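3.2 Sending a comment on a bill

Turora lets you follow a bill in the parliament and send your comment to the committee before the vote.

1. Open Turora and choose Bills.
2. Type the bill number, for example 326, and press Search.
3. Check that the status is "Open for comments".
4. Press Write Comment. The text can have up to 675 characters.
5. Add a picture if you wish, then press Send.

Note: You can change your comment during 2 hours after sending. After this time it is locked.

Caution: Do not write your home address in the text. All comments are public.
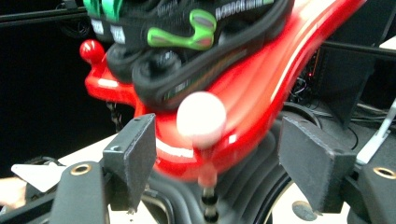 Figure 4. Black shoe with green details on a red object.

If the status does not change to "Received", sign out, sign in again and repeat step 4.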